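Checkliste Spielecke: Kaufladen und Spiellebensmittel, Durchgang Februar 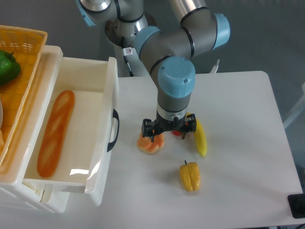 1. Spielobst und Spielgemüse
In Ordnung. Ich habe jedes Teil in die Hand genommen, gedrückt und an den Nähten und Kanten entlanggefühlt. Keine Risse, keine scharfen Grate, nichts bröselt. Die gelbe Paprika mit ihrem dunkelgrünen Stiel ist mein Liebling, so schön knubbelig! Stiel bitte trotzdem jedes Mal auf festen Sitz prüfen, leicht daran ziehen genügt.

2. Banane
In Ordnung. Farbe reibt nicht ab (mit feuchtem weißem Tuch probiert, Tuch blieb sauber).

3. Kleinteile
Mit Bemerkung. Alles, was durch die Prüfröhre passt, kommt in die Kiste für die Großen. Bei den Jandell-Teilen gab es da keine Beanstandung, bei den älteren von Ibarra musste eine Kirsche raus. Schade, die war hübsch.

4. Baguette
In Ordnung. Liegt in der Schublade und soll dort auch wohnen, längs passt es wunderbar hinein. Die Einschnitte auf der Kruste sammeln Krümel von echten Keksen, also mit der weichen Bürste nachgehen.

5. Weißes Schubladenelement
In Ordnung, mit Bitte. Schublade läuft leicht, Auszugstopp hält, Kunststoff ohne Sprünge. Schwarzer Griff an der Außenseite sitzt fest, Schrauben nachgezogen. Nach dem Spielen Schublade zuschieben! Offen steht sie genau in Schienbeinhöhe der Erwachsenen und Stirnhöhe der Kleinsten. Inventarnummer 1754 ist wieder lesbar.

6. Oranger Korb
In Ordnung. Geflecht rundum abgetastet, keine abstehenden Enden. Die grüne Paprika darf gern drinbleiben, das sieht herrlich nach Marktstand aus. Korb nicht über den Rand des Elements hinausschieben.

7. Weißer Tisch
In Ordnung. Steht ohne Wackeln, Ecken heil, Platte lässt sich tadellos abwischen. Belastungsprobe mit 20 kg bestanden.

8. Reinigung
Offen. Spiellebensmittel in lauwarmem Wasser mit etwas Spülmittel waschen, 15 Minuten auf dem Gitter abtropfen lassen, danach abtrocknen. Den Reiniger von Billgate nur für Tisch und Schubladenelement nehmen, nicht für Sachen, die im Mund landen.

9. Vollständigkeit
Offen. Laut Liste gehören 12 Teile zum Satz Stondalano. Abgleich bitte beim Aufräumen um 15 Uhr machen und Fehlendes hier eintragen.

Gesamturteil: freigegeben, Punkte 8 und 9 werden nachgereicht. Ein richtig toller Kaufladen, ich hätte am liebsten selbst eingekauft!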